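Garment Folding and Linen Room Assistants (part-time, fixed term)

Skoklow Household Services invites applications for the post of Garment Folding Assistant at its Ovwood workroom. Seven posts are available. Each is offered for a fixed term ending in February, with the possibility of renewal where the volume of work allows.

About the service

Skoklow receives clean clothing and household textiles from residential homes, hostels and private customers in the Ovwood district. Items arrive at the workroom already laundered and dried. They are sorted, folded, stacked by customer and returned the same day wherever possible. Ironing is carried out by our partner firm, Fireck, and does not form part of these posts.

The workroom is on the ground floor and has natural light. Folding is done at tables, with one or more assistants working at each. Dark garments, light garments and bedding are handled in separate batches, and assistants move between batches in the course of a shift.

Main duties

The postholder will be expected to:

Sort incoming clothing by customer, then by type and colour.
Fold T-shirts, trousers, nightwear, children's clothes and light blankets to the workroom pattern.
Check each item for missing buttons, open seams and marks, and set aside any item that needs attention.
Build stacks which stand without leaning and can be carried to the shelves in one piece.
Keep tables, cloths and the surrounding floor clean and free of loose items.
Complete the batch sheet before the end of the shift.

Assistants may also be asked to help with the packing of finished orders – in particular before public holidays, when more bedding is sent to us than usual.

Hours and pay

The standard contract is for 29 hours a week, worked in shifts beginning at 7 in the morning. Requests for a later start will be considered for parents and carers. Pay is set according to the Skoklow general scale and is reviewed at the end of the probationary period, which lasts three weeks. Protective aprons are supplied. A paid break is given in each shift, and tea and coffee are provided.

Person specification

Essential:

Care and patience in repetitive manual work.
The ability to stand or sit at a table for extended periods.
The ability to follow written instructions in English.
Reliable timekeeping.

Desirable:

Previous work in a laundry, hotel, hospital linen room or clothes shop.
Basic hand sewing, sufficient to replace a button.
Familiarity with the Jia stock labels used on our shelving.

No formal qualifications are required. Applications are welcome from people returning to work after an absence, and from those who have managed a large household and not held a paid post of this kind before. Skoklow will make reasonable adjustments to seating, table height and shift pattern on request.

Training

New assistants spend their first shifts alongside an experienced member of staff. Training begins with plain dark garments, which are brought to a long, narrow bundle before the final fold, and moves on to patterned and lined clothing. By the end of probation, assistants are expected to fold and stack 100 items in a shift to the required standard. Accuracy is assessed before speed – a stack which has to be taken down and refolded is not counted.
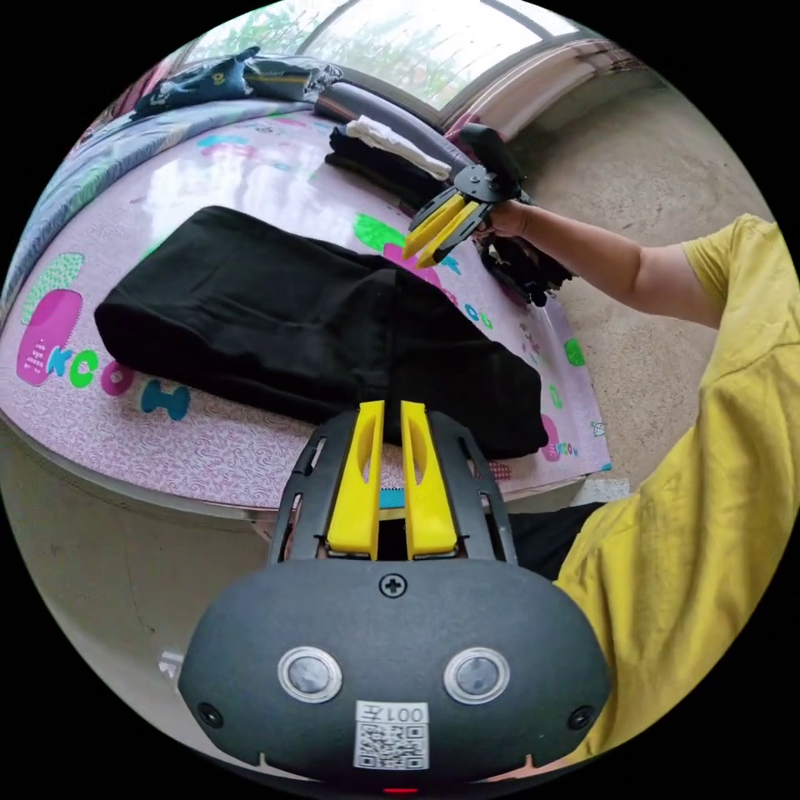 Do applicants need to know the workroom folding pattern before they start?

The pattern is taught during the first shifts, and a printed sheet is given to each new assistant to keep.

How to apply

Applicants should send a short letter stating their availability and any relevant experience, together with the name of one referee, to Stanisława Baran, Workroom Manager, Skoklow Household Services, Ovwood. Letters may be handed in at the front desk. A current CV may be enclosed but is not required.

Shortlisted applicants will be invited to visit the workroom for a practical session lasting one hour, followed by a brief conversation with the manager. Travel costs within the district will be refunded on production of a ticket. Applicants who have not been shortlisted will be informed in writing, and their letters will be kept on file until the end of the contract term unless they ask for them to be returned.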